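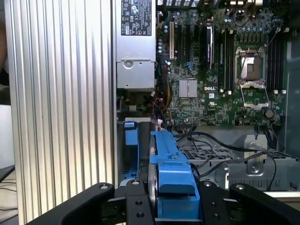 Wurnel two-finger gripper holding a blue drive carrier inside an open Dell desktop case.

Wurnel Bench Gripper Kit
Shared Equipment, Electronics Bay
Cleto Workshop

Overview

The Wurnel is a two-finger gripper kit for small robot arms. It is intended for members who are building an arm at home or at the workshop bench and who require a hand capable of holding molded plastic parts, brackets, and light enclosures. The kit is supplied unassembled. Members may borrow the workshop's assembled unit before deciding whether to order their own.

The workshop unit is set up for computer disassembly and reassembly. Its angled fingers are joined to a central block of stacked plates, and the bolts remain accessible from the outside so that the fingers can be changed without removing the gripper from the arm.

Specifications

Finish: matte black
Fingers: 2, angled, removable
Maximum opening: 98 mm
Camera position: wrist, facing the fingertips
Assembly time: 6 hours for a first build
Cable length, wrist to controller: 9 feet

Included in the kit

Finger set and mounting plates
Central block with hardware bag
Flivska controller board, with mounting feet
Wrist camera bracket
Printed assembly guide
Hex keys

The camera, the arm, and the power supply are sold separately. The guide refers to a longer finger set on its last page. That set is no longer made, and the page may be disregarded.

Suitable work

Drive carriers are the recommended first exercise. A plastic carrier gives the fingers a regular shape to close on, and desktop cases of the larger kind leave reasonable space above the drive cage once the side cover is off. Members should route or tie back any cables that cross the cage before the arm is moved into position. Loops of cable are the most frequent cause of a stopped run in the electronics bay.

The gripper should not be used to place or remove a processor. Where a board has an open socket, the arm's working area must be limited in software so that the fingers cannot pass over the contacts. Memory modules may be attempted with the soft fingertip pads fitted, at the lowest force setting. Power supplies are to be removed by hand.

Members are reminded that computers used for practice must be unplugged and must come from the practice shelf. Machines awaiting repair are kept in the locked cabinet and are not available for this purpose.

Assembly notes

Fit the stacked plates in the order shown in the guide and leave all bolts finger-tight until the fingers have been closed once by hand. The fingers must meet evenly along their full length. If one side touches first, loosen that side, reseat it, and check again before the final tightening.

The Flivska board requires its own supply. It should not be powered from the computer that runs the arm. Firmware issued before May does not store the force limit after a restart, and the limit must be entered again each time. Later firmware corrects this fault.

Members fitting the kit to a Zacharopoulos arm will need the adapter ring, which is held at the front desk. Other arms with a standard round flange require no adapter.

Care

Wipe the plates with a dry cloth after use. Check the bolts on both fingers before each session. Do not use threadlocker on the finger bolts of the workshop unit. Worn fingertip pads should be placed in the marked tray and replaced from stock.

Borrowing and orders

The assembled unit may be reserved for use on the premises by any member who has completed the arm safety session, held each Saturday. It may not be taken home. Unassembled kits may be ordered through the front desk at the member price and are collected in person. Kits may be returned if the hardware bag remains sealed. Spare fingers, pads, and bolts are also stocked individually.

Related equipment: Zacharopoulos bench arm; Flivska controller board, spare; adapter ring, round flange; soft fingertip pads, pair.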